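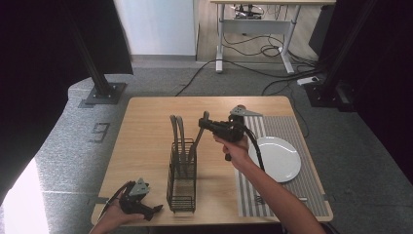
*Wire utensil holder on one of the tables, Gulach*

**Kitchen + front of house, Gulach supper room, Narutport – starting September**

Ok so we need people. We're opening the evenings back up in September and right now it's me, Wuisan's old kitchen crew (what's left of it) and a dishwasher who goes back to school soon. 40 seats, one sitting, long tables. If you've worked a small room before you know what that means.

Looking for:

- 1 line cook, evenings. Must be ok on grill AND cold station, they're two steps apart
- 2 servers. Carrying, talking, wiping down, doing it again
- 1 prep person, mornings. Lots of shallots. Lots of fish too, depending on the boat
- someone for dishes, can be part time, can be your first job

Hours: prep is 6 a.m. to noon. Evenings start at 3 p.m. with family meal at 4:30, doors at 6, most nights you're out by 11. Last Saturday-type crowd stuff goes later, we pay it. No split shifts. We tried them last year and lost two good servers, not doing that again.

Pay: hourly, we'll tell you the number on the phone before you come in so you don't waste a bus ride. Tips pooled across the whole house, dishes included. Paid weekly. There's a $200 bonus after your first 3 months, on top of your check. Shoes – you get one pair of non-slips from us, after that they're on you.

What you need: food handler card (or get one in your first couple weeks, we cover the fee). Able to lift a full stock pot with a second person. Some English, some of anything else is a plus. Experience for the cook job yes, for the others it's nice but I've hired plenty of people without it and they were fine.

What the food is: Manadonese mostly, plus whatever I feel like. It's hot. Servers have to be able to say how hot without scaring the table off. You'll taste everything before you sell it, allergies let me know up front and we work around them.

Trial shift is one evening, paid, full rate. You eat with us. We tell you yes or no next day, no ghosting.

Also if you can make it to the Cukance street fair at the end of the month we need extra hands for the stall, cash, one day only. Grilling skewers and taking money. Say so when you apply even if you dont want the regular job.

To apply: come by between 2 and 4 in the afternoon, side door, knock loud becuase the hood fan is on. Bring a resume or just write down the last couple places you worked and who to call there. Please not during service, I can't talk then.

Ask for Wahyudi Mangundap. If I'm out on a fish run leave your name and number on the pad by the door and I'll call you back that night, might be late.

Spots stay open till filled. Prep job is the urgent one.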